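【手持夹爪自制记录】按顺序发,一条一条来,问题写在评论里我看到会回。

1/
去年12月开始在家里做一对手持夹爪,用来录叠衣服的动作,以后给桌面机械臂学。项目名字叫 Zuvar,随便起的。图纸的底子是 Zeeshan Mohmand 给的,他那版是单只,我改成左右两只。

2/
先说材料。主体黑色件全部自己打印,手指用黄色料。选黄色的理由很简单:黑色手指在深色衣服上分不清边,回看录像的时候很累。黄色在大部分布料上都看得见,碰到黄衣服另说。

3/
手指改到第4版。第1版是实心的,重,扣扳机要多用力,录久了食指酸。第2版开孔太大,一捏就弯。第3版尺寸对了,装配孔偏了,只能重打。现在这版中间留一条长孔,指尖收窄,捏单层布够用。

4/
握把抄的是手电钻那种角度,试过直柄,手腕要一直往下压,不舒服。扳机回弹用的是普通拉簧,买了一包,长短不太齐,装之前自己挑一下。

5/
测试放在卧室的床上做。工作台太窄,衣服摊不开,而且以后真要叠衣服也是在床上叠。垫着席子有个好处,布不怎么跟着跑。

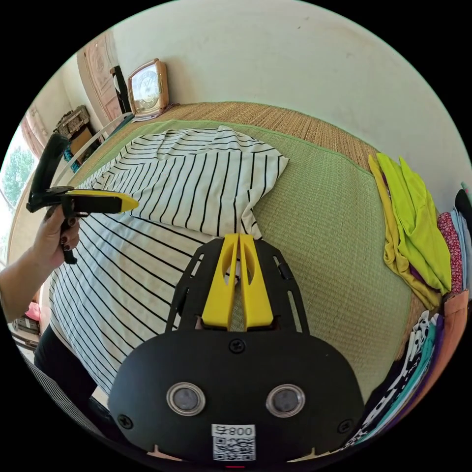

条纹衣服摊在绿席子上,左右两只一起上。

6/
条纹布适合拿来做第一轮。哪里折了、哪里拧了,看条纹的走向就知道,不用把衣服翻过来检查。纯色的我放在后面,等流程稳定了再换。

7/
固件部分:扳机的开合读数走一块小板子,跟画面对时间。最早两边各记各的,录完再对齐,经常差几帧。后来改成开机先同步一次,每段开头再把手指完全张开、完全合上各一次,对时间就有了依据。这个动作很土,但是好用。

8/
存储也提一句。我把一段一段分开存,一段只叠一件,叠坏了也留着,文件名里加个标记。之前有一次录了很长一条不分段,后期切得头疼,以后不会再这么干。

9/
目前攒了936段。里面能直接用的没有细算,先不报数。Toon Verhoeven 帮我看过一批,他的意见是动作太快,手指还没夹稳就开始拉。我回去看了,他说得对。之后每次夹住先停一下再动。

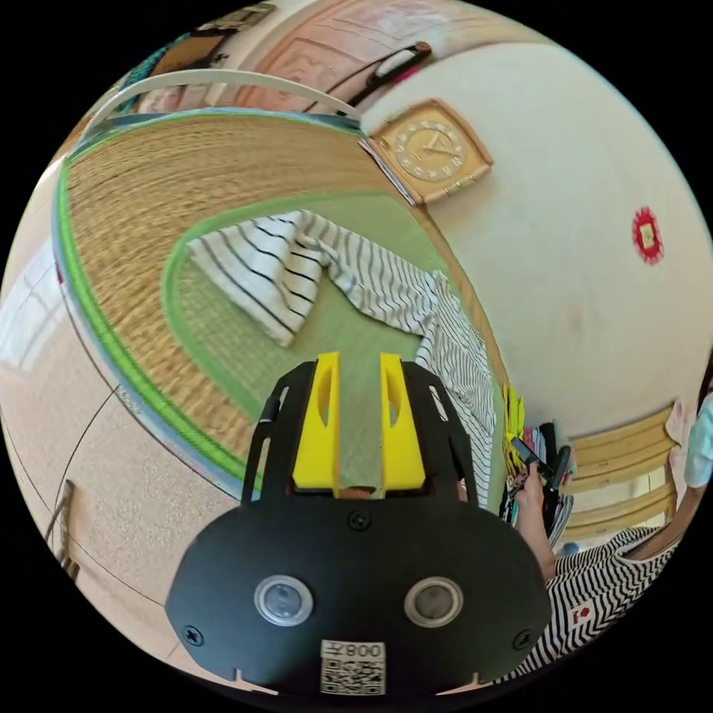

10/
接着说打印。黑色面板那块我是平放打的,正面朝下,不加支撑。边角有一点翘,用裙边解决。螺丝孔留得比螺丝小一点,自己攻进去,拆过几次之后会松,松了就换一块新的,打一块不费什么事。

11/
手指和安装架之间别用胶。我第2版图省事用胶粘,后来要换手指,连架子一起掰断了。现在全部用螺丝,换一副手指只要拆装几个件。

12/
重量。第一次装好称完我就知道不行,前头太沉,手一松就往下栽。把安装架两边都镂空以后好多了,握把里本来想塞配重,也就不用了。如果你的打印机比较小,安装架可以拆成两片打,图纸里我留了分割线。

13/
标签的事有人问过。左右两只的零件长得差不多,拆开混在一起很难分,所以每只都贴编号,带二维码,程序靠这个认。建议打印清楚一点,贴平,贴歪了有时读不出来。 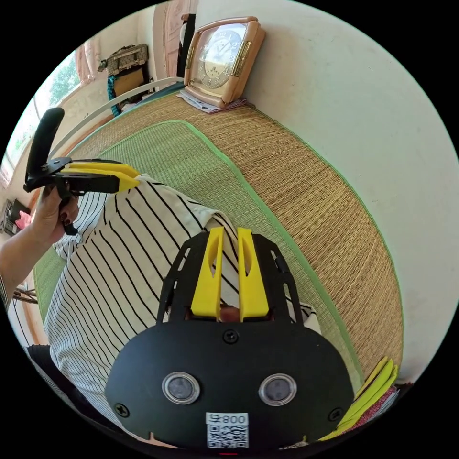
14/
说一下扳机行程。现在手指从全开到全合,扳机要走的距离偏长,手小的人会觉得够不着。下一版想把连杆的支点往后挪,行程短一点,力会大一点,能不能接受要试。同一套动作,衣服穿在身上录和摊在席子上录差别也很大:像这件黑色竖条纹的衬衫,穿着的时候布是堆在一起的,褶子一层压一层,手指要找一个能下手的边就得多花时间。这类片段我单独放一个文件夹,不跟摊平的混。

15/
有人问为什么不直接买成品。看过 Jekel 店里的几款,手指形状都不能自己换,我又一直在改手指,所以还是自己打。不急着改东西的话,买现成的省时间。

16/
还没解决的:
一是薄布。两层薄布叠在一起,想只夹上面一层,经常两层一起起来。指尖贴过一层软胶皮,有改善,但是胶皮用几天就卷边。
二是线。线走在握把外面,翻手腕的时候会扯到,想改到里面走,握把要重新画。
三是左手。我是右撇子,左手扣扳机总慢半拍,只能多练。

17/
下一步是叠毛巾和裤子,每种先录26段看看。裤子我估计麻烦,裤腿长,两只手要分得很开。

18/
图纸整理好了会放到 Skikesau 那边的共享盘,包括手指全部4个版本,失败的也放,省得别人再踩一遍。螺丝规格写在压缩包的文本里,别只看模型量尺寸,模型里的孔是改过的。

19/
今天先到这里。连杆改完再接着发。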